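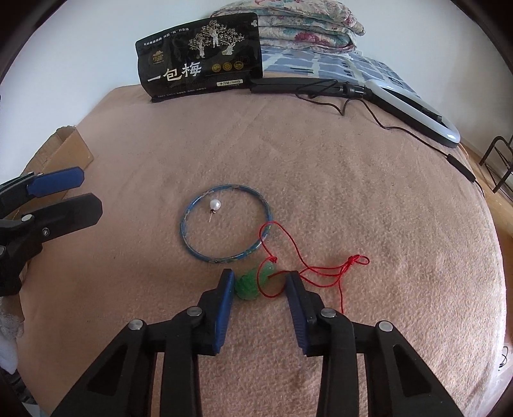
Fig. 2. Green pendant on red cord, with a blue bangle, on a fleece blanket.

Sternevex Home Skills, Unit 13: Sorting and storing small jewelry

Work on a soft surface. A fleece blanket on a flat table stops small pieces from rolling, and a dropped pendant won't chip. Shake the blanket out first - lint gets into knots and is hard to pick out.

Separate corded pieces from rigid ones before you do anything else. In Fig. 2 a loop of the red cord lies over the bangle. Lift the cord off the bangle. Don't pull the bangle out from under it.

Carved pendants: hold by the body, never by the cord. Check the knot nearest the pendant, then any larger knot further along. If a knot has slipped, retie it now.

Cords: lay the strands side by side, fold once, and wrap loosely in tissue. Tight winding leaves kinks. Loose ends can be trimmed, but leave enough to retie.

Bangles: look along the rim for worn patches like those in Fig. 2. Wipe with a dry cloth only. Polish can lift more of the color. Store flat, one to a pouch.

Label each pouch with the piece and the month, e.g. "green pendant, red cord, June."

For next session: read page 32 of the Fairweather booklet and bring one corded piece from home.

Comments

Anis: Is a cotton towel okay? I don't have fleece.

plisance268: I use a towel. Small clasps catch in the loops, so go for a flat weave.

Anis: Thanks, will try a dish towel.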